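**Re: [bimanual-sim] wrist view and room view disagree after reset**

Hi Walid, hi everyone,

Sorry for the slow answer. I wanted to sit down with your config properly before saying anything, and then the release ate most of my week.

On 2 May 2019, Walid Majali wrote:

> We moved the two-arm tabletop task over to the Emwood scene loader and now the planner rejects 80 of our 951 saved start states as "in collision". The same states passed under the old loader. When I open them in the viewer, nothing is touching anything as far as I can tell. Is the collision margin different, or are we loading the stand wrong? Hiba thinks it is the gripper geometry, I think it is the stand, and we would both love to be proved right.
>
> Walid

I'm afraid you each get half a point! I loaded your scene here and rendered it from a wrist camera and from the room camera, so that we are all talking about the same layout.

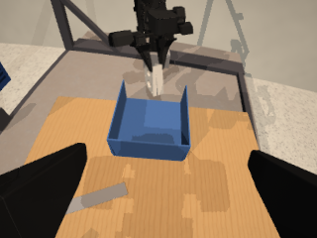
Wrist view first, then two room views with the right arm in different poses:

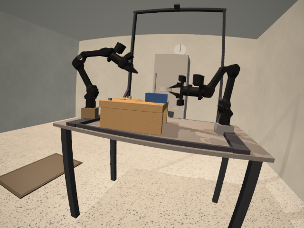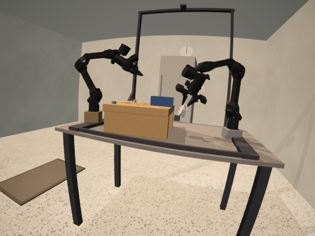 The new loader builds a convex hull for any mesh that arrives without its own collision shape. For a table leg you would never notice. For an open-topped box it is a disaster, because the hull puts a lid on it, and every state with a fingertip below the rim is thrown out even though the space in there is free. I ran your rejected states through the contact dump and most of them are exactly this (so Walid, you were close, it is the thing on top of the stand and the stand itself is fine).

The rest are Hiba's. The finger meshes are hulled together with the gripper housing, and that fills in the gap between the fingers. Anything held there counts as a collision unless you attach it to the gripper before the check runs. The old loader did the attaching for you at reset, and the new one leaves it to the task script.

What I would try, in this order:

1. Split the box into a floor and separate wall pieces in the scene file, and set `hull: none` on the visual mesh.
2. Give each finger its own collision body.
3. Call `attach_held()` before `validate_start()`, for both arms.
4. Clear the cache folder. Please don't skip this one, I lost an entire afternoon to it in September.

With those changes all 951 states pass on my machine, and a planning query takes 135 ms at the median. I left the margin at the default the whole time, so you can stop worrying about that - it is the same in both loaders.

Maysoun Semaan has a branch that warns you whenever a hull is made automatically. I would love to see it merged, and if anyone has time to review it, she would be glad of the company.

Walid, could you send me the seed for one of the failing runs once you have rebuilt? I'd like to add it to the regression set.

Warmly,
Rima Sayegh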